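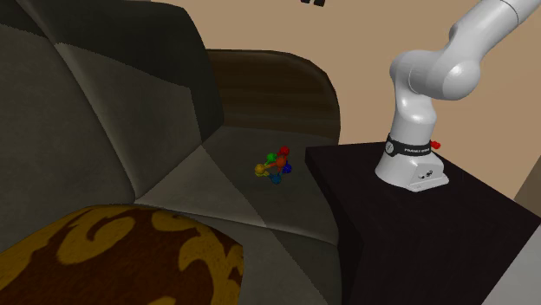 Image: courtesy Sinaga

Every regional gallery seems to have a colourist it forgot, and Fikville has found one in Aisyah Chong. The survey at Sinaga hangs 11 large canvases from the series she called Mamosis, and the wall text would like us to believe they changed abstraction in this country. I went twice and I'm still not persuaded.

The best of them are very good. Thin bands of ochre sit over a chalky grey, and in the later works she lets the bands wander off true – a small thing, but it wakes the surface up. The weaker pictures look like homework after someone else's show.

What bothers me is the catalogue. It runs to 284 pages and uses "meditative" as if it were a measurement. We're told Chong left 684 studies on paper, yet only a handful are on the walls, and those are hung in the corridor near the cloakroom. They're looser and stranger than anything in the main room.

Bravametti, which lent most of the canvases, is also selling from the series in August. The labels mention the loans. They don't mention the sale.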